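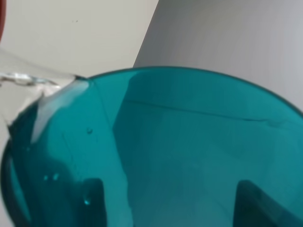 Buromdale Household Water Records: data card

Version 2

Summary

The Buromdale Household Water Records are a set of domestic cold water meter readings, with a short household survey attached to each meter. The set covers 136 dwellings in the Buromdale supply area. It was put together to study how indoor water use varies by hour and by size of household. Version 2 replaces version 1 in full, and the two should not be mixed, as dwelling numbers were reassigned between them.

Contents

readings.csv holds one row per meter per 15-minute interval. Volumes are in litres.
dwellings.csv holds one row per dwelling, with building type, number of occupants and meter model.
survey.csv holds the answers to the household survey, keyed by dwelling number.
gaps.csv lists every period for which a meter returned no reading.
units.txt gives the unit and permitted range for each column.

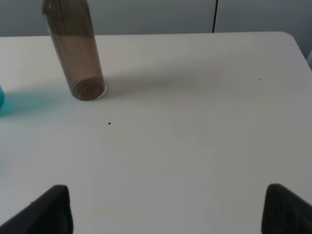
4 min read

Collection

Meters were fitted on the incoming supply pipe, downstream of the stop tap. Each meter gives one pulse per litre. Pulses are summed by a logger and sent to a local receiver once an hour. Where the receiver was out of reach, the logger kept its readings and sent them later; these rows carry the flag "late" and are otherwise the same as the rest.

All times are in UTC. No shift is applied for summer time, so the morning peak moves by one hour in the local day when the clocks change. Users who want local time should convert before grouping by hour.

Two models of logger were used. The Rotwood logger stamps the end of an interval and the Valente logger stamps the start. In version 1 this was left uncorrected. In version 2 all rows are stamped at the start of the interval, and the column logger_type is kept so that the change can be checked.

Survey

The survey was filled in by one adult in each dwelling. It asks for the number of occupants, the number of taps, whether there is a bath, and which machines are connected to the supply. It also asks how drinking water is usually taken: from the tap, from a filter jug, or from bottles. Answers were not verified by a visit. Blank answers are stored as empty fields, never as zero.
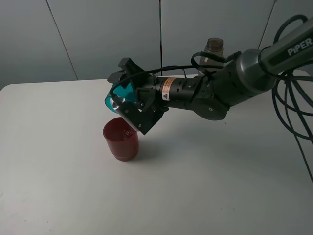 Dark grey PiPER arm with black gripper, over a white tabletop.

Cleaning

Readings above 700 litres in a single interval were removed and entered in gaps.csv with the reason "range". Negative differences caused by a meter swap were set to empty. No smoothing was applied and no missing value was filled in.

Leaks were not removed. A dwelling with steady flow through the night is marked in the column night_flow, but its readings are left as received. Anyone working on typical use should decide whether to drop these dwellings and should report the choice.

Known problems

The one-litre pulse is too coarse for small draws. A glass filled at the kitchen tap may not appear until a later draw completes the litre, so short events cannot be separated at this resolution.

Flats are under-represented. Many flats in the area share a riser and could not be metered one by one.

Garden use is included in the totals wherever the outside tap is fed from the same pipe. The survey asks about outside taps, but the answers are incomplete.

Readings for the Griltville end of the network stop in June, when the receiver there was taken down. These dwellings should be left out of any comparison between seasons.

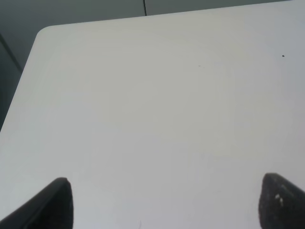 Dwellings that changed hands during collection keep a single number. The occupant count in dwellings.csv is the one given at the start and is not updated afterwards.

Privacy

Addresses, meter serial numbers and account details are not included. Building type is given in broad classes. Fine-grained readings can still show when a home is empty, so the set must not be joined with any source that could identify a dwelling.

Loading

Files are UTF-8 with comma separators and a header row. Read dwelling_id as text; leading zeros are significant. Sort readings.csv by dwelling_id and time before taking differences, as late rows are appended at the end of the file.

Changes from version 1

Interval stamps aligned to the start.
Dwelling numbers reassigned.
Column night_flow added.
Column pressure dropped, as too few meters reported it.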